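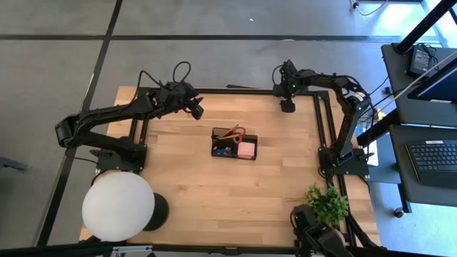

Farah wanted to know why the demonstration guide spends more pages on visitors than on the arms. The answer from Listcombe was that the arms do what they are told.

Section 7. Showing the tabletop cell to visitors

This section covers open days, school visits and the tour that was supposed to be over by lunch. It assumes the cell is already set up and calibrated. If it isn't, go back to Section 4 and consider moving the tour.

7.1 Before the doors open

1. Clear the tabletop of everything except the demonstration items. Coffee is not a demonstration item.
2. Put the desk organizer near the middle of the table, where both the left and right grippers can reach it. Load it with the sticky notes, scissors and pencil.
3. Keep the lamp and the plant near the front corners. They make the table look like somebody's desk, and they give the arms something to avoid.
4. Check that the cables at each wrist can move freely through the full range.
5. Run the Skavia warm-up routine once with no one watching. Run it again if you didn't like the first one.

Note: Visitors will ask whether the lamp is part of the robot. Say no. A few will go on believing it is.

7.2 Running the demonstration

1. Ask visitors to stand behind the floor line, then ask again.
2. State the task out loud before you start it – "the left arm will take the pencil" is plenty. Promise one thing at a time.
3. Press Start on the Tanen panel and take your hand off the keyboard.
4. Let the arm finish. A slow approach looks like hesitation from the floor, and people tend to go quiet and lean in. Leave them to it.
5. If the grip fails, wait for the retry. After the second miss, press Hold and talk about grip planning until your pulse comes down.

Caution: Never reach into the cell while the arms are powered, even to straighten the organizer. Especially to straighten the organizer.

Caution: Scissors go in with the handles up. Remove them for groups with children under 8.

7.3 Questions from the floor

Keep answers short. "Will it do my filing?" can be answered with "Not today." For payload and speed, hand out the data sheet.

7.4 Closing down

1. Press Park and wait for both arms to stop.
2. Switch off arm power, then the lamp.
3. Return the demonstration items to the kit box and check them against the list on the lid. The pencil is the one that goes missing.
4. Enter any faults in the log under code 127, including the ones the visitors applauded.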